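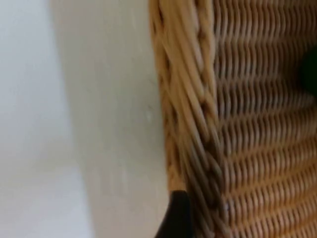 A borda do cesto, vista de perto.

Abri a minha banca de pão de queijo recheado com 764 euros, um forno em segunda mão e a convicção de que o mundo estava à espera. O mundo, soube-se depois, estava à espera do autocarro, mesmo em frente, e de vez em quando tinha fome. Foi o que me safou.

Chamei-lhe Flinamon. Toda a gente pergunta o que significa. Não significa nada, mas cabia na placa, e a placa já vinha com sete pregos e um limite de oito letras que ficou um bocado esticado quando o pintor resolveu acrescentar um coração no fim. O coração ficou em cima da tomada. Convivemos bem.

O plano original era abrir em janeiro, mês em que ninguém sai de casa, mas em que a renda do quiosque era mais baixa por essa mesma razão. Achei-me muito esperta. Passei as primeiras semanas a vender a um público composto por pessoas perdidas e por um cão, que comia fiado. Fazia uma fornada de 30 às oito da manhã e ao meio-dia já sabia o que ia ser o meu almoço, o meu lanche e o jantar dos vizinhos do prédio. Os vizinhos começaram a usar o elevador de serviço.

A receita levou mais tempo do que a licença, o que para quem conhece a nossa câmara municipal diz muito sobre a receita. O polvilho azedo que eu comprava no Drokar, o armazém atrás da estação, mudava de humor de saco para saco. Uns dias o pão crescia como um balão, noutros saía do forno com ar de quem tinha recebido más notícias. Experimentei mais ovo, menos ovo, leite a ferver, leite morno, rezar. O que resolveu foi escaldar o polvilho com metade do leite e deixá-lo quieto vinte minutos enquanto eu não lhe mexia, parte em que falhei várias vezes.

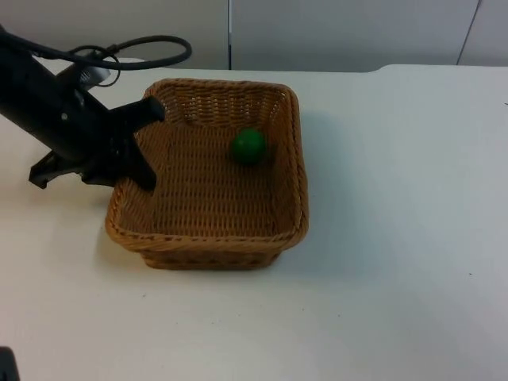 O cesto de vime, outra vez.

O recheio foi outra novela. Comecei com goiabada, que é o que a minha infância pedia, e os clientes do autocarro olharam para aquilo como se eu lhes tivesse posto compota dentro de um sapato. Passei para o alho-francês com requeijão e a coisa andou. Hoje tenho quatro recheios fixos e um que muda à semana, conforme o que sobra no mercado e o que me apetece picar às seis da manhã. Cebola raramente me apetece.

Pelo meio tive uma proposta. A Tevari, uma cadeia de cafetarias com muitas plantas penduradas, queria os meus pães congelados, 216 por encomenda, numa caixa com a marca deles. Fui à reunião com sapatos a sério. Explicaram-me durante uma hora que o produto era autêntico e que, para o manter autêntico, convinha trocar o queijo por uma preparação à base de queijo. Comi o croissant que me ofereceram, agradeci e voltei a pé. O croissant era fraquinho, já agora. Também seria à base de alguma coisa.

Há quem me diga que foi uma parvoíce. A minha contabilidade é da mesma opinião. Mas nessa mesma semana o Bayram, o restaurante de grelhados da esquina, pediu-me uma fornada para servir com a sopa e nunca mais parou de pedir. Pagam ao dia, em dinheiro, e devolvem os tabuleiros lavados. Eu casava com aquele restaurante.

Entretanto aprendi umas coisas que não vêm em nenhum curso de empreendedorismo, e olhem que fiz dois, ambos gratuitos e ambos com uma sessão sobre encontrar o nosso porquê. O meu porquê é a renda, que vence ao dia oito. Aprendi que um forno em segunda mão tem um canto onde tudo queima, e que a esse canto se dá o nome de almoço da dona. Aprendi a dizer "saem quentinhos daqui a cinco minutos" com uma segurança que o forno não me autoriza.
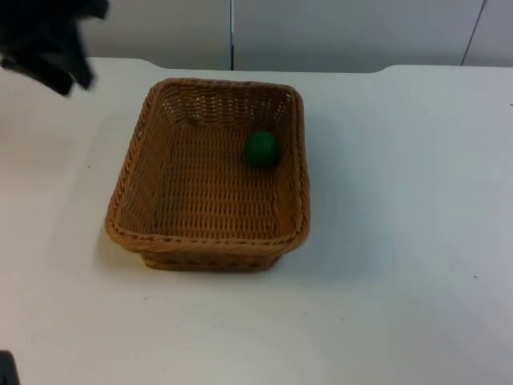

Cesto com uma bola verde lá dentro.

Perguntam-me muito se vou abrir uma segunda banca. A primeira ainda não tem lava-loiça em condições, portanto vamos com calma. O que quero mesmo é uma amassadeira, porque o meu ombro direito já prevê chuva com dois dias de antecedência, e um toldo que não despeje a água toda em cima de quem está a pagar.

O recheio desta semana é abóbora com salva. Quem vier de manhã que traga trocado, por favor, que ontem fiquei sem moedas antes das nove e tive de dar troco em pão de queijo.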